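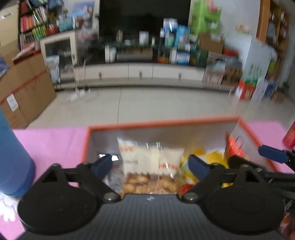
Sunday, after lunch

Snack box notes, mostly so I stop forgetting what I decided. We've been going back and forth on how to fill these for the Stestcombe order and I finally sat down and did a proper session of it — 15 goes at the same box, in, out, in again. It was more fun than it should have been!

Biscuits go in first. I tried them last on the early goes and they ended up riding on top of everything, where they get squashed the second a lid goes near them. Bag standing up, label facing out, so whoever opens the box sees the writing right away.

Small wrapped things fill the corners. If they go in before the bigger packets they slide underneath and then you're fishing for them (I lost 2 that way and had to tip the whole lot out).

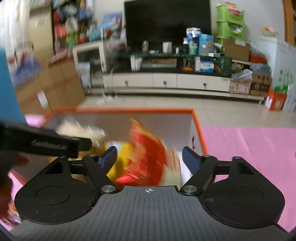
Crinkly packets are still my least favorite. They're full of air, they won't lie flat, and pushing one down just pops up its neighbor. The red and yellow one is a good example, and I like it best held upright over the white inside of the box and let down along the wall. The orange rim helps with lining up too, more than the plain Kalby boxes ever did. Dropping them in from the side took nearly 5 tries to look decent.

To do: ask Ullumik if they sell the same box a bit deeper. Try the soft mat again next time, my knees liked it. Work out a price with 3000 as the ceiling for the whole order, shipping included. And write the packing order on a card — biscuits, packets, small stuff — and tape it up where we can all see it.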